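Mellwood School District, Family and Consumer Science Program
Progress report to the Stetia Education Fund, 10/9/20

Dear friends at the Fund,

We're so pleased to be writing with mostly good news, and we hope you'll forgive us for taking the long way around to some of it. When you agreed last spring to help us rebuild the home economics course at Mellwood's two high schools, we were picturing full classrooms and shared tables. The fall has been quite different, with students in the building on alternating days and a good many learning from home, but the course is running and enrollment has held up better than we had any right to expect.

As of this week we have 300 students signed up across both campuses, with 11 sections between them. Zeleke High has the larger share, as it did before the grant. Stitari High had dropped the course entirely, so every section there is a new one, and the counselors tell us they have a waiting list for the spring (a short one, but we're proud of it!). 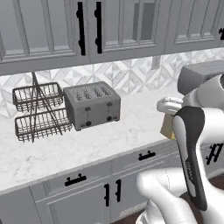 *Marble counter with a two-tier wire basket rack and a four-slot toaster.*

Most of the summer went into the curriculum. Our teachers wrote the first two units together over video calls, one on kitchen safety and one on planning meals for a week, and each lesson has a version that can be done at home with whatever a family already has in the cupboard. That second part took far longer than we'd planned. We had to throw out several recipes that called for a stand mixer, and there was a long and friendly argument over whether to grade photographs of finished dishes. We settled on a short written log for now, and families seem happier with it.

The meal kits have been the real success. Students on remote schedules pick them up at the Zeleke loading dock along with their library books, and we have handed out 651 so far.

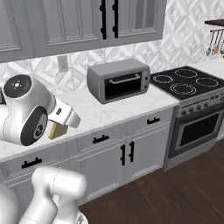
Spending is a little behind schedule. Of the supply line we have used $1,946, nearly all of it on dry goods and measuring cups for the kits. The teacher training money hasn't been touched, as the workshop we had in mind was canceled, and we would like your permission to move it to the spring term. A one-page budget change request will follow under separate cover.

Two things are still worrying us. Attendance in the afternoon remote sections slips badly toward the end of the week, and we're trying a shorter live lesson with more time for questions. We also haven't finished the Spanish version of the family handbook, which was promised for September. It should go to the printer before the end of October, and we'll mail you a copy as soon as we have one in hand.

Thank you, as always, for your patience and for your kind notes over the summer. The teachers pass them around.

With warm regards,
The Family and Consumer Science Office
Mellwood School District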